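# Re-waterproofing a ski shell at home

Shell jackets stop beading water when the factory coating wears off, usually at the shoulders and cuffs first. If water soaks into the face fabric, it's time to treat it. These steps are for the Skudar and Tedano shells we sell at the Varkville shop, but they suit most membrane jackets.

**You need**

- Liquid tech wash
- Spray-on repellent (we use Kotian, one bottle does two jackets)
- A clean cloth
- A dryer with a low setting

**Steps**

1. Empty the pockets. Close every zipper and loosen the hem cord.
2. Run the empty washer once on hot to clear out old detergent.
3. Wash the jacket alone on a gentle cycle with the tech wash. Rinse twice.
4. Hang it up while it's still damp and spray from 6 inches away. Go over the shoulders, hood and cuffs a second time.
5. Wait two minutes, then wipe off any drips with the cloth.
6. Tumble on low for 14 minutes. Check the care label first, as some older Tedano shells are air-dry only.
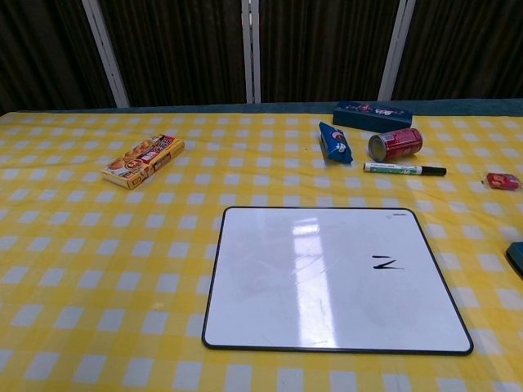
**How often should I treat a jacket?**

Once a season is enough for most people, ideally in October. If you ski more than 11 days in a month, check the shoulders again halfway through winter.

Leave a freshly treated jacket on a hanger for 72 hours before packing it in a bag.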